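Shared Laundry Room in Nullurthorpe Opens Evenings From Monday

Residents of the Linlow apartments in Nullurthorpe will be able to wash their clothes until late in the evening, after the town and the building owner, Kiani Housing, agreed on new opening hours for the shared laundry room on the ground floor.

Until now the room closed at 6 p.m., and many tenants who work during the day could use it only on weekends. From Monday it will stay open until 10 p.m. on every day of the week. The price of a wash does not change.

"I come home from the bakery at seven, and the door was always locked," said Kulsoom Durrani, who has lived in the building since it was opened. "For years I carried my bags on the bus to my sister's place. My sister is very patient, but she also has her own laundry."

The request came from the tenants themselves. In April they collected 70 signatures and gave them to the housing office, together with a letter which explained how the short hours affected nurses, cooks and parents with small children. Shoaib Rana, who wrote the letter, said the answer came faster than he expected.

Noise was the main question during the talks. Six apartments are located directly above the laundry room, and some of the people there go to bed early. The owner has promised to put rubber mats under the machines, and the last wash must be started before 9 p.m. If the noise is still a problem after the summer, the hours will be discussed again.

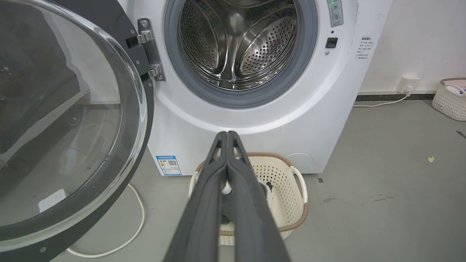
How to book a time

Tenants can reserve a machine with the Lomia app or on the paper list beside the door. The paper list will be kept, because several older residents asked for it. A person who is more than 20 minutes late loses the reservation, and the next one on the list may take the machine.

The owner also asks everybody to empty their pockets before washing and to leave the machine door open afterwards, so that the inside can dry. Bags and baskets should not be left in the corridor, which is an emergency exit.

For a broken machine or a small leak, tenants should write to the housing office, and they will get an answer on the next working day. In case of fire or smoke they must leave the room and call 911 first.

Not all wishes were fulfilled. The tenants had also asked for a second dryer, but Colette Roussel of the housing office said there is no money for it this year. "We understand the need, and it is on our list for the next budget," she said. Until then, a drying room with clotheslines can be used in the basement — the key is the same as for the laundry.

A short meeting for questions about the new hours will be held on Monday at 5:30 p.m. in the entrance hall. Yi-an Cho from the tenants' group will be there to help people install the app on their phones. Coffee will be served, and children are welcome.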